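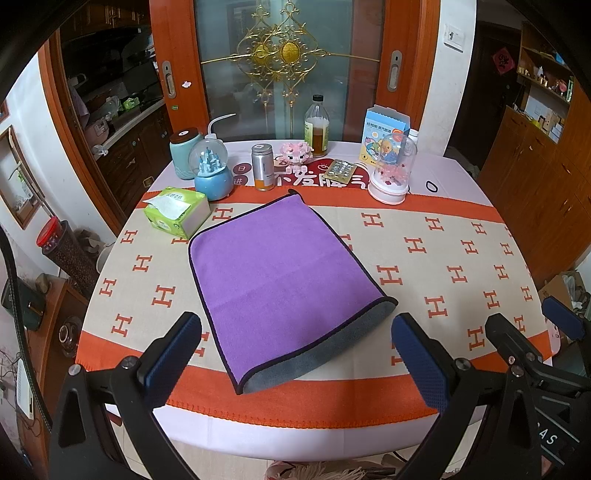

Lolla has a new service routine for its hand-held grippers, and the crew in Kavadport could not be happier with it. The tools go out to family homes, where they pick up, fold and put away ordinary household things, and until this October every worn finger pad meant a trip back to the shop. Now the pads get swapped on the spot!

Byung-chul Yoon, who looks after the Nisier set, wrote the routine himself. It starts with the linkages: open and close the fingers by hand, feel for grit at the pivots, wipe them down with a dry brush. Then come the pads. Both are changed together, left and right, so the grip stays even — a new pad against an old one tends to twist thin cloth as it lifts.

The last step is the one Yoon likes best. The zero point is set again with the fingers fully closed, and the tool is tried on a soft cloth laid on a table before anything else gets picked up.

"Cloth tells you everything," he said. "A box will forgive a bad pad, but a cleaning cloth slides right out."

The Nisier set logged 1640 grasps on its first pair of pads under the new routine, up from 836 on the pair before. Yoon puts much of that down to keeping the pivots clean, and he is already working on a quicker way to check the cable where it leaves the handle. The Han set gets the same treatment next, starting with new pads and a fresh zero.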